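Ticket: Label printer at Simley skips every second label after firmware update
Status: Resolved
Priority: Medium
Opened by: Jérémie Sabatier
Assigned to: Hervé Mallet
Opened: August 14, 2023
Site: Simley (alterations and children's bedding)
Product: Andard desktop label printer, thermal transfer, USB and Ethernet

Problem as reported

The care label printer at the Simley workroom feeds two labels for each one it prints. The first comes out correct, the second is blank. It started the morning after the firmware update was pushed from head office. A job of six labels uses twelve. The operator has tried turning the printer off and on, and has reseated the ribbon. No change.

The front panel shows a steady green light. No error is logged in the print queue. Jobs show as completed with the correct quantity.

Reporter's notes

Labels are the satin type on a roll, with a black mark on the back between labels. Stock is from Fetside, same part number as the last order. The batch is different, but the operator had already used most of a roll from it before the update without trouble.

Printing is done from the Jitaru order program on the workroom PC. A test page from the driver has the same fault.

Work log

Entry 1 (Mallet)

Asked the site to print the configuration page. Sensor type reads GAP. It should read MARK for this stock. The update appears to have returned the media settings to factory defaults. Darkness and speed were also reset. Network settings were kept.

Asked Jérémie to change the sensor type to MARK from the front panel menu and save.

Entry 2 (Sabatier)

Changed to MARK and saved. Printed a test of six. Same result, one good and one blank. Printed the configuration page again and it says GAP.

Entry 3 (Mallet)

The setting is being overwritten when a job arrives. The driver sends its own media type at the start of each job and that takes priority over the panel. Checked the driver by remote session. Under Preferences, Stock, the media type was "Labels with gaps". The driver had been reinstalled by the update package, so it went to defaults too.

Changed to "Labels with marks", mark height left at default, offset 0. Applied under Printing Defaults as well as Preferences. If it is only changed under Preferences it applies to the logged-in user and the evening shift will get the old setting.

Ran calibration from the driver. Printer fed four labels and stopped.

Entry 4 (Sabatier)

Blanks are gone. But the print now starts too low and the bottom line of the washing instructions lands on the next label. The offset looks like 2 mm. Is this the same fault or a new one?

Entry 5 (Mallet)

Same cause. The old offset was stored in the printer and was lost with the other defaults. Set the vertical offset in the driver to -2 mm. Please print a batch of nine and check the first and last labels against an old one. If the error grows over the batch it is a feed problem and the platen roller will need cleaning. If it is constant it is only the offset.

Entry 6 (Sabatier)

Batch printed. First and last are the same and both match the old label. Bottom line is where it should be.

One more thing. The text is lighter than before and the small symbols are filled in on one side. The operator wants it right before the labels go on the printed fabric covers, as these are sewn in and can't be swapped without unpicking the seam. 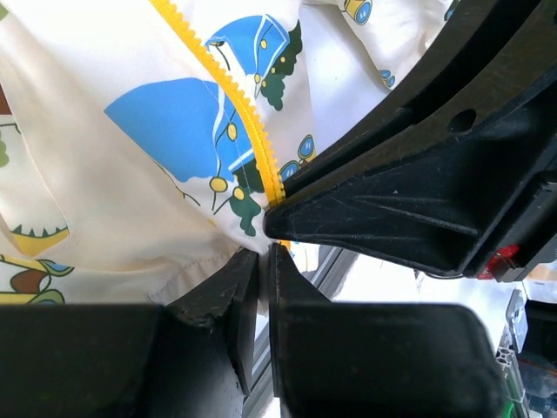 Category: Print quality / Darkness and speed

Entry 7 (Mallet)

Defaults after the update are darkness 9 and speed 6. For satin with resin ribbon that is too light and too fast. The ribbon does not have time to transfer cleanly, which gives pale text and smeared edges together. Raising the darkness alone will not fix the smearing.

Set speed to 2 first and print one label. Then raise darkness one step at a time, one label per step. Stop when the solid bars are fully black and the centre of the wash tub symbol is still open. Don't go further than that, as too much heat wrinkles the ribbon and shortens the life of the head.

Entry 8 (Sabatier)

Speed 2, darkness 13. Text is solid and symbols are clear. At 14 the ribbon started to crease on the left side, so went back to 13. Rub test with a damp cloth, no colour transfer.

Entry 9 (Mallet)

Saved 13 and 2 in the driver defaults and in the printer. Power cycled and printed the configuration page to confirm. Values kept. Exported the driver settings to the site folder on the shared drive.

Root cause

The firmware package resets media settings in the printer and reinstalls the driver with factory values. The release notes mention the first but not the second. Sites using gap stock would see no feed fault, only a change in print quality.

Resolution

1. Driver media type set to marks, under Printing Defaults.
2. Sensor calibrated from the driver.
3. Vertical offset set to -2 mm.
4. Speed 2, darkness 13.
5. Settings exported.

Follow-up

Update package is on hold for the remaining sites until the driver reinstall is taken out of it. Up to 75 printers are on the list. Where the package has already been installed, import the saved driver settings before the next job and run calibration once. Do not import the Simley file at sites with gap stock.

The blank labels from this fault can't be rewound onto the roll. Jérémie has asked whether the lost stock can be charged back. Passed to purchasing, separate ticket.

Unrelated note from the remote session: the workroom PC still has the old printer queue from February, marked offline. It was not removed, as the Jitaru program uses it for packing slips under the same name. To be renamed at the next site visit.

Closed by: Hervé Mallet
Confirmed by: Jérémie Sabatier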